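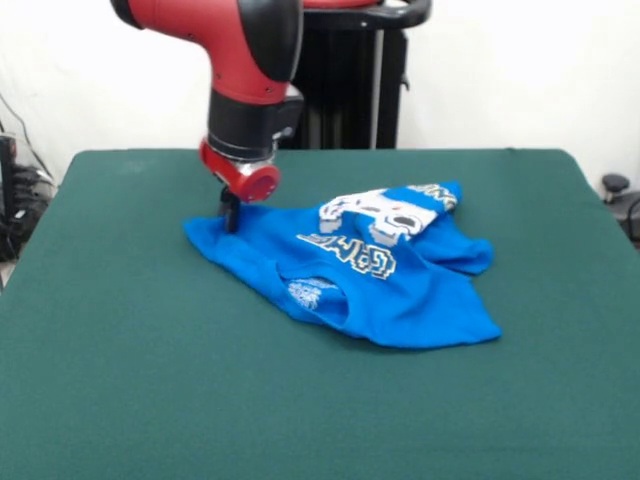 Wiralora under-seat cabin bag, 19 litre

Shop / Bags / Cabin and under-seat / Wiralora

Search bags, cubes, straps… Go

July, by Ghazal Shirazi

I've sold a lot of cabin bags and I've been rude about most of them, so it's a bit of a treat to write this page. The Wiralora is the one I take myself, and has been ever since Endard sent me an early one to carry about and moan at. I moaned about the zip pulls (too small, you couldn't find them with gloves on) and they changed the zip pulls! The ones you'll get are the new sort, a fat loop of cord you can hook a finger through.

It's a soft bag with a stiff base, made to slide under the seat in front. Nineteen litres doesn't sound like much and it isn't, but it's a good square nineteen litres with no silly tapering at the top, and I can get four days of summer clothes in there plus a washbag and a book. Winter is another matter. For winter I wear the big jumper on the plane and grumble.

The outer is 600 denier polyester, which shrugs off most things. I spilled a whole coffee down mine at the gate in Zullenbridge and it came out with a wet wipe and some muttering. The lining is pale grey so you can find a black charger in it, and I wish every bag maker would do the same.

What's inside

One main space that opens flat like a suitcase, with a mesh lid on one side. A padded sleeve against your back for a laptop or tablet. A front pocket for the boring stuff you need at security, and behind that a thin hidden one, just right for a passport and boarding pass. There's a key clip as well, but it's on a short strap and I never use it.

The shoulder straps tuck away behind a flap if you want to carry it by the handle. It takes a couple of goes to learn, then you can do it standing in a queue. There's also a sleeve on the back so it'll sit on the handle of a wheeled case. Nuwan Dissanayake, who does our repairs, has stitched that sleeve down again on two of the older bags, and the current ones have a double row there from new.

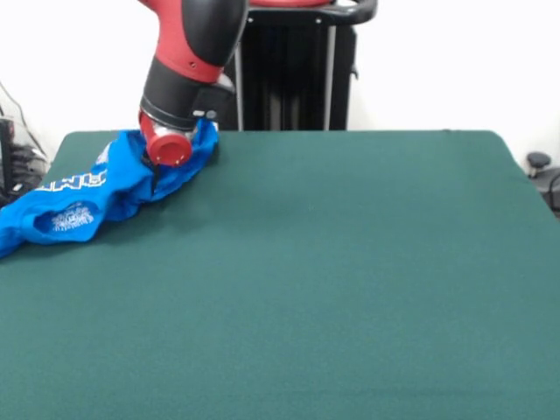 Will it fit my airline?

I get this one every day. Airlines change their sizes whenever they feel like it, so please check yours before you order and measure the bag once it's full, straps and all. It bulges if you stuff the front pocket. If you're near the limit, put the heavy flat things at the back and leave the front one empty until you've boarded.

Colours

Slate, moss and a rusty orange called Ibarra, which is my favourite and much easier to spot in the overhead lockers. Moss is out of stock until the next delivery. We won't be getting the navy again, sorry.

Weight, care and guarantee

Empty, it's light enough to lift on one finger. Sponge it clean with warm water and a drop of washing-up liquid and let it dry open. Please don't put it in the machine, the base board will warp.

The guarantee is 12 months and covers zips, stitching and buckles. After that Nuwan can still mend most things for the cost of the parts and postage. Unused bags can come back to us within a month with the tags on. Orders in before noon go out the same afternoon.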